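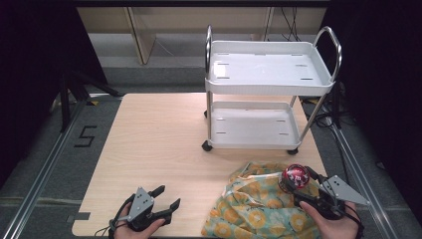 A small white cart with two trays and black wheels.

What Is a Trust? (for kids)

Say your grandma wants to give you money. A lot of it. But you're 6. You'd spend it on slime. So she makes a trust.

A trust is like a locked box with rules. Three jobs in it:

The giver. Puts stuff in the box. Money, a house, even a boat.

The trustee. A grown-up who holds the key. Has to follow the rules, cant just buy a jet ski.

The beneficiary. Big word! Say it: ben-uh-FISH-ee-air-ee. The person the stuff is for. Could be you.

What rules? The giver picks them. Maybe "pay for school." Maybe "wait until 2037, then hand over the rest." It gets written down and signed. A lawyer often helps with the writing part.

Is a trust the same as a will? Nope. A will says who gets your things after you die. A trust can start working while the giver is still alive.

What if the trustee cheats? Big trouble. A judge can take the key away and give it to somebody else. The trustee may have to pay the money back to.

Can pets have one? Yes, in many places! The money goes for food and vet visits. The dog doesn't get a debit card.

Try it: make a trust for 3 cookies. Pick a trustee. Write one rule.

Filed under: Law for Kids, Families & Money

Search Sakinar Kids
Type a word...

More to read
What Does a Judge Do All Day?
Wills: Who Gets the Bike?
What Is a Guardian?
Why Do People Sign Things?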